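Zernport Film Co-op – Frequently Asked Questions

Last updated Sep 17, 2024

Who can book the edit suite?
Any full member with a signed kit agreement. Associate members can use the suite when a full member is present for the whole session.

How long is a session?
Four hours. Members may hold 2 forward bookings at a time. Unused bookings are released after 27 minutes.

What format should I deliver for the members' reel?
ProRes 422 HQ or DNxHR HQ, 25 fps, stereo mix. Name the file with your membership number first, then the title. Spaces in file names cause the upload to fail – use underscores.

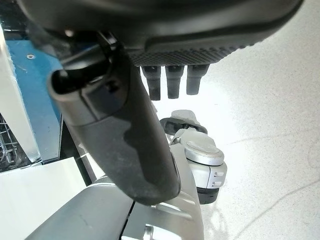 Is footage kept on the shared drive?
Project folders stay on Halliday, the main storage server, for 100 days after the last change. They are then deleted. Halliday is not a backup, and members should keep their own copy of all camera originals.

Who owns the finished film?
The member who made it. The co-op asks for a non-exclusive licence to show a clip of up to one minute on its website. You can withdraw this in writing.

Can I get help with colour or sound?
Angus Baird takes colour queries and Senga Purves takes sound. Send a locked cut with timecode burnt in.

How do I report faulty kit?
Tag the item, leave it on the returns shelf and fill in the fault form. Do not put it back in its case.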